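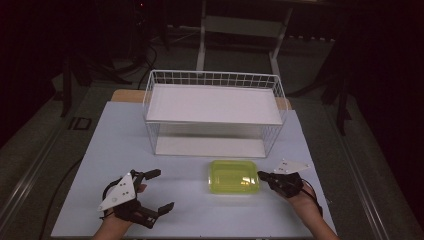 The robot will get the easy half of the job and we will get the half it drops, according to a comment left under my last post. I have had the same remark at work in several forms, usually at the coffee machine, and I think it is partly right.

Some context for new readers. I work in returns and repacking at Jedar, in the Workham building. Goods come back, we check them, sort the parts, and put them into baskets or boxes for the next station. The catalog for our line has 1,691 item codes. Most of them are small household goods: lidded containers, racks, shelf inserts, hooks. Stanciu is supplying two arms for the line, and part of my week now goes to recording demonstrations for them.

The method is simple to describe. You hold a gripper in each hand and do the task with those in place of your fingers. Each gripper carries a marker plate so its position can be tracked. A take is one attempt at one task, such as lifting a container and setting it in a wire basket. Stanciu wants 500 takes per task before training starts, and 1,000 for any task that needs both hands at once.

Work with the grippers is slower than work by hand. The jaws open to a fixed width, and you can't feel whether a lid is seated. With bare fingers I press a lid, feel the click, and move on. With the grippers I have to look. Glossy plastic slides if you close on a curved corner, so most of us have moved to taking it across the straight sides. Wire baskets have the opposite problem. There are plenty of places to grip, and most of them are the wrong place if you also need to reach inside.

The takes are logged in Dutus, the same software that runs our pick lists. This caused the first real argument. Dutus records a start time, an end time and an operator number for everything it touches, and for the first two weeks the takes showed up in our hourly figures. A morning of recording looked like a morning of very poor packing. It was fixed in November by adding a separate activity code. Anyone setting up something similar should ask for the code before the first take.

Changes to the job so far:

Rotation. Recording is limited to two hours per person per shift. Wrists get tired before that, mostly on the side you use to hold things still.

Pay. Recording was paid at the packing rate at first. It is now on the inspection rate, which is higher. The written rule covers the current project only.

Headcount. No change on our line. The plan we were shown moves two packing positions to exception handling once the arms are running. Exception handling means whatever the arm could not pick, which brings me back to the comment.

If the arms take the containers and the flat parts, the remaining mix will be bent wire, split packaging and mixed bags. Those items take longer and have sharper edges. The target rate was worked out on the full mix. If the target stays as it is, the job gets harder on paper and in practice. I have asked for a new time study on the exceptions alone and been told it is under review.

I don't object to the arms. Lifting baskets onto the upper conveyor for a full shift is bad work, and I will not miss it. My open question is who resets the numbers, and when — before the arms go live or after the first bad month. I will post the answer when I have one in writing.

Home Archive Line Notes Tools Contact

2 comments Share

Text and photos copyright the author. Back to top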